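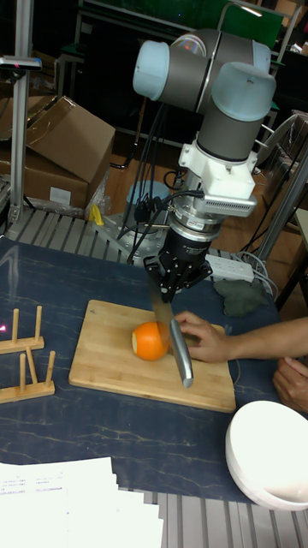
Luana Cordeiro
Kitchen buyer, Cestetti

Bamboo board, Urneo range. Rectangular, light brown, the one we keep going back to. Takes an orange and a decent sized knife with room left over for the halves. Sold singly or as part of the prep set, see further down.

BOARD
Bamboo, oiled once before it leaves us. Oil it again after a month or so, any food-safe mineral oil, thin coat, leave overnight, wipe off. Reversible. No juice groove on this one, people ask every October when the marmalade lot start up. If you want a groove get the Frota board, it's heavier and costs more.
Hand wash only. Do not soak. Stand it on its edge to dry, not flat on the worktop. Had 2 come back split last year, both had been through the dishwasher.
Smells a bit of oil out of the box, goes off in a few days.

PLATE RACKS
Wooden, flat base, upright pegs. Small enough to sit two on the left of a table and still have space to work. Dinner plates and side plates fine, deep pasta bowls no, they lean. The board will stand in one too if there's nothing else in it.
Pegs are glued. If one works loose, a drop of wood glue and leave it till morning. Spare pegs in bags of 4, ask by email, they're not on the site yet.
Wipe with a damp cloth. Same oil as the board if they start to look dry.

WHITE BOWL
Plain white, goes with everything. For peel, segments, pips, whatever. Dishwasher ok, microwave ok. Not for the oven. Seperate item, not in the prep set.

KNIFE
Not ours and not included. Any ordinary kitchen knife with a smooth edge will do on bamboo. Serrated ones chew up the surface, so keep an old board for bread. Ceramic blades we'd avoid, bamboo is hard and they chip.

PREP SET
One board, one rack, one 400 ml bottle of Bandix board oil. Comes in a plain carton, no gift wrap, sorry. The oil on its own is also fine for spoons and rolling pins.

DELIVERY AND RETURNS
Order before 11 in the morning and it goes the same day. After that, next working day. Racks on their own are slower at the moment, waiting on a delivery from the workshop. Returns fine if unused and unoiled. Slight colour differences between boards are normal and we can't match a new one to a old one, please don't send photos of your existing board asking us to.

Trade orders, email me direct with quantities and a postcode.

Contact us | © Cestetti Kitchen & Table | Back to top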